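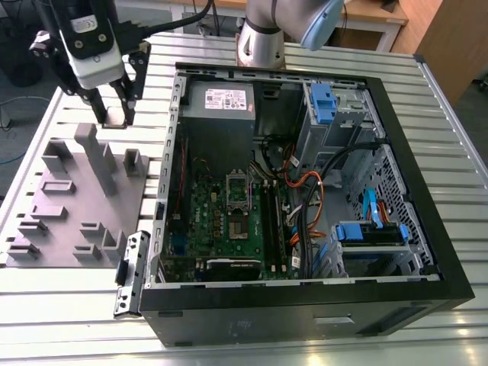

参观 Vakden 的水处理车间,需要提前预约吗?
需要,开放日名额按场次分配,未登记者只能进入一层展厅。

首页 开放日 行程记录 水务 关于本站

搜索 输入关键词 搜索

Vakden 纯水车间开放日记录

车间位于 Madon 工业区北侧,从 Toledo 路站出口步行 14 分钟可到正门。四月的开放日分上午、下午两场,我参加的是上午场,9 点签到。签到处发放访客证、鞋套和一页工艺流程图,随身包须存入前厅柜子。讲解由工艺工程师 Gilang Chin 负责,全程使用中文,设备铭牌多为英文。

参观路线按水流方向安排。原水为市政自来水,先进入原水箱,再经多介质过滤器和活性炭过滤器。前者去除悬浮物,后者吸附余氯。余氯对聚酰胺反渗透膜有氧化作用,因此炭滤出口设有在线监测,超限时联锁停高压泵。讲解中提到,炭滤器反洗安排在夜间低负荷时段,反洗终点按排水浊度判断。

软化器为 2 台,一用一备,树脂失效后以饱和盐水再生。切换依据是累计产水量,硬度计仅作校核。有访客问为何不用硬度计直接触发,Gilang Chin 的答复是试剂型仪表有测量周期,响应偏慢,按产水量切换留有余量。这个做法较保守,盐耗会高一些。

反渗透为两级配置。一级浓水部分回收,用于冷却塔补水;二级浓水水质优于原水,直接返回一级进水端。两级之间加碱调节 pH,使二氧化碳转为碳酸氢根,由二级膜截留,以减轻后段电去离子模块的负担。膜壳为卧式排列,每支膜壳设取样阀,排查时可逐支测电导率,定位密封圈泄漏或膜元件破损。

电去离子之后是纯水箱,氮封,箱顶装呼吸过滤器。输送采用循环管网,未用水返回水箱,回水端装有流量计和电阻率仪。管道支管长度控制在管径的 3 倍以内,目的是减少死水段。管网在回水前经过紫外灯,灯管按累计时长更换,现场可以看到更换记录卡,填写完整。

控制室隔玻璃参观。监控画面由 Jindine 系统提供,分为流程总览、趋势和报警三类页面。趋势页可叠加进水温度与产水量曲线。膜通量随水温下降而降低,所以产水量须折算到标准温度后再作比较,否则冬季容易误判为膜污染。报警分级较清楚,但总览页字号偏小,站在玻璃外难以辨认。

化学清洗间没有进入,只在门口讲解。酸洗针对无机垢,碱洗针对有机物和微生物,先后次序依污染类型确定。清洗废液进中和池,pH 合格后排入厂区污水管。门外设洗眼器和喷淋装置,地面有防渗涂层和围堰。

不足之处有两点。泵房噪声较大,讲解员未配扩音设备,队伍后半段基本听不清;流程图上的阀门编号与现场挂牌有几处不一致,据称图纸是改造前的版本。建议站在队伍前部,并自备耳塞。

提问环节设在一层会议室,主要问题集中在浓水回收和阻垢剂选型。阻垢剂投加量按进水硬度和回收率计算,具体牌号不对外提供。散场后可在展厅查看剖开的卷式膜元件,进水隔网、膜片和产水导布的层次都能看清。访客证在正门岗亭交还。

本网站使用 Cookie 以改善浏览体验。继续浏览即表示同意。 接受 设置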